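4. Student Project: Two-Arm Handling of Household Objects

4.1 Course Setting and Task Design

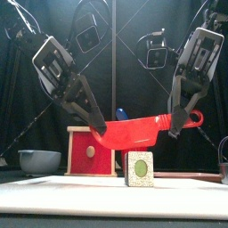 The project was carried out by students in the second half of the Medutia manipulation course, which is open to undergraduates who have completed the introductory control sequence. Students worked in teams of two and were asked to define a task that could not be finished comfortably with one arm. The course staff set only general limits: the objects had to be found in an ordinary home or toy box, the task had to fit on the shared table, and a person unfamiliar with the work had to be able to judge the result from the recorded video.

The team of Fadwa Soliman and Arūnas Navickas chose the holding and transfer of a toy scoop. The scoop has a wide bowl at one end and a ring handle at the other, so that the two arms must take hold of parts with quite different shapes. In the configuration shown in Figure 1, the left gripper holds the rim of the bowl and the right gripper holds the narrower neck near the handle. The students considered a grasp through the ring itself but set it aside in the planning stage, as the ring left the scoop free to turn about the finger.

Other objects were left on the table during the trials. Earlier groups in the course had cleared the surface before each run, and their reports gave little sense of how a method would behave in a more crowded space. The present team was therefore required to keep the arms clear of nearby items, and a run in which any of them was moved was marked as failed even if the scoop reached its goal.

Figure 1. Two-arm hold on the scoop, with other task objects left in the workspace.

4.2 Procedure

Each student operated the arms for 60 trials. The operator brought the left arm to the bowl first, closed the fingers, and waited for the second arm to reach the neck before lifting. Once the scoop was raised, both arms were to keep it level until the operator gave the command to lower it. Motion data were logged with Zandix, the recording software used throughout the course, and were reviewed by Ona Mägi, who served as teaching assistant and took no part in the trials.

Operators exchanged roles at fixed points in the session — a rule added in April, after a pilot in which one student had done nearly all of the driving. The student who was not operating kept the written log and called out contact with other objects.

4.3 Observations

The most frequent difficulty was one of timing. When the right gripper closed before the left had settled, the scoop rotated slightly and the later lift began from a tilted position. Both students learned to pause between the two grasps, and their written logs describe this pause in nearly the same words. A second difficulty arose at the end of the motion, where the bowl tended to touch the table ahead of the handle.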